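Craft Stall Safety Checklist, Drederthorpe School Winter Fair
With comments from the walk-round

Checked by: Hanne Saarela
Second pair of eyes: Dexter Sison
Stalls on the plan: 16
Stalls run by children: 6
Month of fair: January

I was asked to tick the boxes and leave it at that. I have ticked the boxes. The comments are there for anyone who wonders, as I did, what a tick on this form is supposed to prove.

1. TABLES AND LAYOUT

1.1 Tables locked open, legs checked by hand
Yes, after the second go. Two of the folding tables had a leg that looked locked and wasn't. Whoever set them up had already signed the form.

1.2 Gap between stalls wide enough for a pushchair
Yes on the plan. On the floor, only once the card-making stall had been moved back. The plan was drawn with no chairs in it, and people who make cards sit down.

1.3 Fire doors clear
Yes. The side door had a box of wrapping paper against it when I came in, and I was told it was "only there for a minute". Moved to the stage.

1.4 Cables taped down
Partly. The glue gun stall has its own socket. The lamp for the candle stall runs across the back and was taped at one end. Tape the other end too.

2. GLUE, HEAT AND BLADES

2.1 Glue guns low temperature only
Ticked, with doubts. Three say "low temp" on the side. The fourth says nothing, and Onni Nieminen's word for it was that it "never feels that hot". I've asked for it to go home with him.

2.2 Adult at the glue table at all times
The rota shows Venla Lehtinen for the whole afternoon with no break. I don't believe any rota that has one person on it for four hours. Please add a name.

2.3 Craft knives counted out and counted in
No. There is a tin. The tin has knives in it. Write the number on the lid before opening and check it again at packing up.

2.4 Scissors suitable for age group
Yes. Round ended, blunt enough to be annoying, which the six-year-olds will tell you at length.

2.5 Wax melted off site
Yes. The candle stall brings finished candles and decorates them with ribbon. No naked flame in the hall, and that includes lighting one "just so people can smell it".

3. THINGS FOR SALE MADE BY HAND

3.1 Small parts kept away from under-threes
Half done. The felt keyrings have beads sewn on and I pulled one off with moderate effort. They are sold as gifts for grown-ups, but grown-ups have toddlers. A card on the table saying so is the least we can do, and I'd sooner the beads were stitched on twice.

3.2 Bath salts and sugar scrubs labelled with contents
No. The jars are pretty and the tags say "With Love". Contents needed on every jar, nuts and scents especially. "It's all natural" was offered as an answer. So is almond oil.

3.3 Jars clean and unchipped
Yes, all 55 looked at. Two chipped at the rim and taken out. They had been bought as a job lot from Miettinen, where I was assured each one had been inspected.

3.4 Biscuit-mix gifts sealed and dated
Sealed, yes. Dated, no. A mix layered in a jar keeps a good while but a buyer can't guess when it was filled.

3.5 Painted mugs marked as decorative
The pens used are Todusa ones and the packet says the paint sets in the oven. It doesn't say, anywhere I could find, that the paint is fit to drink from. Keep the design below the rim by two finger widths and put "hand wash, for decoration" on the base. I know that makes them harder to sell.

3.6 Painted or personalised drinks bottles
Same rule as the mugs. Decorate the body only. Nothing on the neck or the threads, and no glitter where a mouth goes. 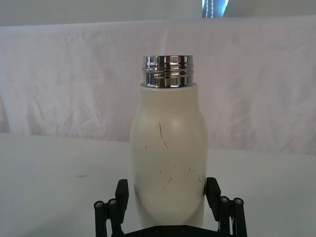 Stickers are allowed if they are on flat and can't be picked off by a bored child in a car, though I have yet to meet one of those. Vinyl letters passed my thumbnail test on four samples out of five. The fifth lost its K.

3.7 Hanging decorations: hooks and wire ends
Wire ends turned in on the stars. Not on the robins. Pliers are in the office.

4. FOOD AND DRINK NEAR THE CRAFT TABLES

4.1 Hot drinks kept off children's stalls
We'll see. There is a sign. There was a sign last time as well. Dexter suggested a shelf by the hatch where people can put a cup down, and I think that will do more than the sign.

4.2 Spills kit to hand
Yes, one mop, one bucket, paper towel. The mop head is new.

5. MONEY AND PEOPLE

5.1 Cash tin never left alone
Agreed by all stallholders, as it always is. The last fair took £1,905 and a good part of it spent an hour under a coat. Kerttu Manninen will collect from each stall at half past two and again at the end.

5.2 First aider named and present
Kerttu again. She can't collect cash and see to a burnt finger at the same time, so someone must be ready to take the tins off her.

5.3 Insurance for outside sellers
The Ernitmont knitting group sent theirs. It runs out before the fair. New copy asked for.

TO PUT RIGHT BEFORE THE DOORS OPEN

Tape the lamp cable (1.4)
Second name on the glue rota (2.2)
Number on the knife tin (2.3)
Beads restitched, card on the keyring table (3.1)
Contents on jars, dates on mixes (3.2, 3.4)
Robin wires (3.7)
Shelf by the hatch (4.1)
Standby for Kerttu (5.2)
Knitting group certificate (5.3)

I will be in the hall from noon to look at these again. Please don't tell me something is done. Show me the jar.

H. Saarela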